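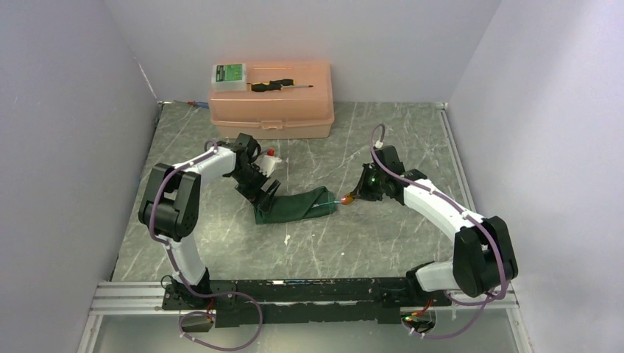
Parvathi Warrier asked me on Saturday why we'd pay for a second two-arm cell before the first one has even had its yearly check. Fair point! So I did the check first, and my notes are below with the money stuff mixed in.

Home | Guides | Checklists | Budget | Contact

Posted in January by Sharada Kurup

Two-arm bench cell, pre-purchase check

[x] Rail and base bolts – all tight. The Zinlow quote leaves the rail out, so add it.
[x] Cables clear of the joints through full travel. I ran both arms slowly, end to end. Please order spares now, they take 25 days to get to Flolside.
[x] Gripper fingers – fine for cloth work, a bit worn at the tips. Budget 114 a pair.
[ ] Emergency stop within reach of a seated person. It isn't, I had to lean. Don't sign anything until the new bench drawing fixes this.
[x] Walls firm, floor panel flat.
[ ] Loose tools out of reach of the arms. Screwdriver is still on top of the pink toolbox. I'd love a proper drawer (cheap, and I'll keep asking).
[ ] Service plan. Drellness wants more than 2,000 a year and I think that's steep for what we'd use. Get a second price.

My vote is to buy the arms this quarter and hold off on the service plan until we've seen the other price.

Comments (2)

Parvathi: OK, I'm mostly convinced. Is the rail the same length as the old one?

Subramaniam: We went 5 years without a plan and only replaced cables. Put the money into spare grippers.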